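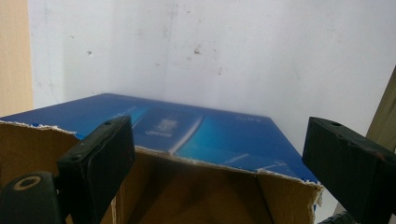

Figure 3. A printed carton with a blue top surface.

4.2 What people keep

Of the 56 households we visited in Hiltum, 11 had thrown out every carton they owned. The rest had a shelf, a closet or, in one case, most of a spare bedroom. Asked why, people said they might move, or sell the thing, or send it back. The median carton had outlived its warranty by two years.

Color mattered more than we had expected. Plain brown cartons were flattened within days, while glossy ones with a picture of the product on top (Figure 3) were stored whole and usually empty. Rawat calls this "the good box problem," and several respondents used nearly the same words without being paid to. One man had kept the carton for a kettle he no longer owned and could not be drawn on the subject.

Sabatier's earlier survey in Stekunness put the loss of closet space at about 12 percent. Our own figure is lower, though we measured only the closets we were allowed to open. A second round of visits is planned for September, when we hope to be let into the attics.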